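Hullolville Refreshment Kiosk Program
Progress report to the Pedcombe Fund, November

The grant pays for the switch from plastic to paper goods at the kiosks, staff training and a new waste contract. Work is on schedule in most areas. The exception is the Okabe Street site, covered below.

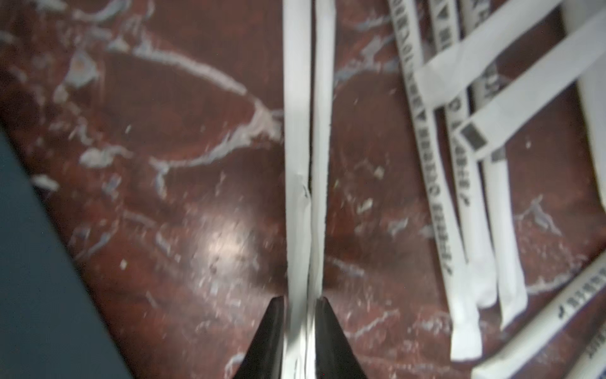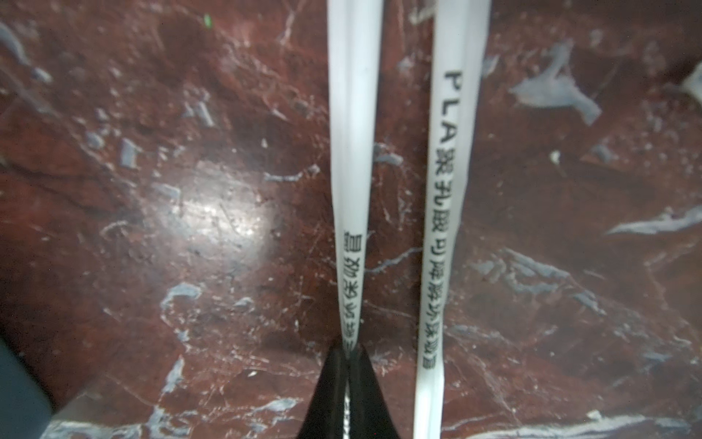 Straws on the dark reddish-brown surface.

Seven kiosks are now open under the new terms. Three of them joined this quarter, after the lease with the transit office was signed. Opening hours were extended to 8 p.m. at the two park sites, and evening sales have covered the added wages.

Training - 48 employees have finished the food safety course. The remaining staff are seasonal and will take it in the spring.

Waste - Gekico took over collection in September. Pickups were missed twice in the first month and the contractor has since changed its route. We sent 338 pounds of cardboard for recycling in October, which we expect to be a normal month.

Okabe Street - The water line failed inspection and has to be replaced from the meter to the building. The landlord has agreed to pay for the pipe but not for the digging. We have two quotes and are waiting on a third. The kiosk will not open before February.

Budget - Spending is slightly under plan, mainly due to the Okabe Street delay. We ask permission to carry the unspent equipment money into the next quarter. A revised budget sheet is attached.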